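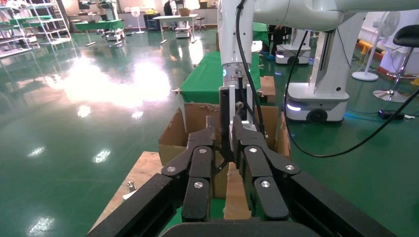 Ausgabe 79

Was kostet ein zweiter Arm? Planung und Einkauf für unsere Montagezelle

Die Haushaltsrunde für das kommende Jahr steht an, und zum ersten Mal seit Langem freue ich mich richtig darauf! In der letzten Ausgabe hatte ich nur kurz angekündigt, dass wir die Arbeitsplätze mit zwei Armen ausbauen wollen. Inzwischen liegen die Angebote von Vareck und Plalura auf dem Tisch, die Bedarfsliste hat die dritte Fassung hinter sich, und ich kann endlich ausführlicher erzählen, wofür wir Geld ausgeben möchten und wofür lieber noch nicht.

Zuerst das Grundsätzliche. Wir haben im Frühjahr lange darüber gestritten, ob wir einen einzigen großen Arm kaufen oder lieber zwei mittlere, die sich einen Tisch teilen. Ich war anfangs für den großen, das gebe ich gern zu (Reichweite! Traglast!). Dann haben wir uns die Aufgaben angesehen, die bei uns wirklich anfallen: Kartons öffnen, Einlagen herausnehmen, kleine Teile greifen und auf dem Tisch ablegen. Fast alles davon geht mit zwei Händen so viel leichter, dass die Entscheidung nach einem Nachmittag gefallen war. Eine Hand hält den Karton, die andere holt das Teil heraus. Wer einmal versucht hat, eine eng sitzende Pappeinlage einhändig aus einer Schachtel zu ziehen, weiß, wovon ich rede.

Der Preis pro Arm ist dabei gar nicht der Posten, der uns am meisten beschäftigt. Den kennt man früh, er steht groß auf Seite eins des Angebots, und verhandeln lässt sich daran nur wenig. Spannender wird es bei allem, was weiter hinten kommt. Inna Pavliuk hat die Angebote Zeile für Zeile nebeneinandergelegt, und dabei kam heraus, dass Vareck die Greifer samt Adapter im Paket anbietet, während Plalura sie einzeln abrechnet und dafür die Fingersätze günstiger verkauft. Auf den ersten Blick war Plalura teurer. Rechnet man aber mit, wie oft wir Finger und Greifpads tauschen wollen, liegen die beiden nah beieinander, und bei langer Nutzung dreht sich das Verhältnis sogar um.

Deshalb eine Bitte an alle, die selbst gerade planen: Lasst euch die Verschleißteile mit ins Angebot schreiben! Pads, Schrauben, Fingerglieder, dazu die Lieferzeit für jedes dieser Teile. Wir haben für die Greifer jetzt einen eigenen Posten im Budget, getrennt von der Anschaffung, und der bleibt auch dann stehen, wenn irgendwo anders gekürzt wird. Zwei komplette Fingersätze kommen von Anfang an ins Regal. Das war in der Runde übrigens der einzige Punkt, bei dem sofort alle einverstanden waren.

Weniger einig waren wir bei den Tischen. Es gab den Vorschlag, neue Systemtische mit Lochraster zu bestellen, sehr schöne Ware, sehr stabil, mit einem Preis, bei dem ich zweimal hinsehen musste. Wir bleiben vorerst bei unseren Tischen mit grünem Tuch. Das Tuch wird mit Klemmen befestigt und lässt sich in wenigen Minuten wechseln, wenn wir einen anderen Untergrund brauchen. Für schwerere Teile reicht uns ein Holzbrett als Unterlage. Wenn sich zeigt, dass die Wiederholgenauigkeit daran hängt, reden wir im April noch einmal über das Lochraster, vorher nicht.

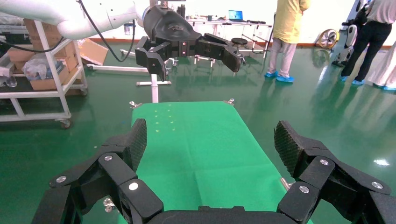
Bei den Kabeln habe ich dazugelernt. In meiner ersten Kalkulation stand dafür eine Pauschale, die ich aus einem alten Projekt übernommen hatte, und die war viel zu klein. Ein Kabel, das am Arm mitläuft, braucht Reserve für jede Bewegung, und zwar auch für die, an die man beim Planen nicht denkt. Dazu kommen Halter, Zugentlastung, Ersatz und jemand, der das Ganze sauber verlegt. Die Firma Hrynyshyn hat uns für die Verkabelung ein eigenes Angebot gemacht und dabei gleich gefragt, wo die Netzteile hinsollen. Gute Frage! In unserer Zeichnung gab es dafür keinen Platz. Jetzt gibt es einen, und die Kabelführung steht als eigene Zeile im Plan, mit acht Arbeitsstunden Montage.

Dann die Frage nach den fahrbaren Sockeln. Fest am Boden verschraubt wäre billiger, das stimmt. Wir haben uns trotzdem für mobile Basen ausgesprochen, denn der Raum wird von mehreren Gruppen genutzt, und die Aufteilung ändert sich ständig. Wer mit fahrbaren Einheiten plant, sollte allerdings auch Stellfläche für die Zeit dazwischen vorsehen, dazu Ladeplätze und freie Wege. Auf dem Papier ist so ein Sockel klein. In der Halle, neben Tischen, Regalen und Hockern, sieht die Sache anders aus. Wir haben die Grundrisse mit Malerkrepp auf den Boden geklebt und sind sie abgelaufen — das hat uns mehr gebracht als jede Zeichnung und so gut wie nichts gekostet.

Für die Steuerungssoftware liegt uns bisher nur ein Vorschlag vor, nämlich Serura. Die Vorführung hat mir gut gefallen, vor allem die Art, wie man beide Arme gemeinsam einrichten kann, ohne ständig zwischen Fenstern zu springen. Offen ist das Lizenzmodell. Wir möchten pro Zelle zahlen, angeboten wurde uns eine Lizenz pro Arm, und bei zwei Armen je Zelle macht das einen spürbaren Unterschied. Das Gespräch läuft noch. Ich bin zuversichtlich, will aber keine Zahl in den Plan schreiben, die ich später wieder herausnehmen muss.

Ein Posten, den ich besonders gern verteidige, ist die Einarbeitung. Im ersten Entwurf fehlte sie ganz, im zweiten stand sie unter Sonstiges, und nun hat sie eine eigene Überschrift. Zwei Leute aus jeder Gruppe sollen die Zelle vollständig bedienen können, inklusive Greiferwechsel und Neustart nach einem Halt. Dafür brauchen sie freie Zeit und reichlich Kartons zum Üben, und beides haben wir jetzt eingeplant. Kartons sammeln wir ab sofort, bitte nichts wegwerfen, was noch vier gerade Seiten hat!

Zum Ablauf: Die Bedarfsliste ist bis zum 15. Oktober 2025 offen für Ergänzungen. Danach geht sie in die Abstimmung, und die Bestellungen für Arme und Greifer sollen zusammen raus, damit die Lieferungen nicht wieder Wochen auseinanderliegen. Wer noch einen Wunsch hat (andere Finger, eine zusätzliche Ablage, ein weiteres Regal), schreibt ihn bitte mit Begründung und einem groben Preis direkt in die Liste. Einzelne Nachrichten an mich gehen erfahrungsgemäß unter.

Die vollständige Gegenüberstellung der Angebote liegt bei Inna Pavliuk, sie schickt sie auf Anfrage gern weiter. In der nächsten Ausgabe geht es um die Abnahme und darum, welche Prüfungen wir vor der Schlussrechnung sehen wollen.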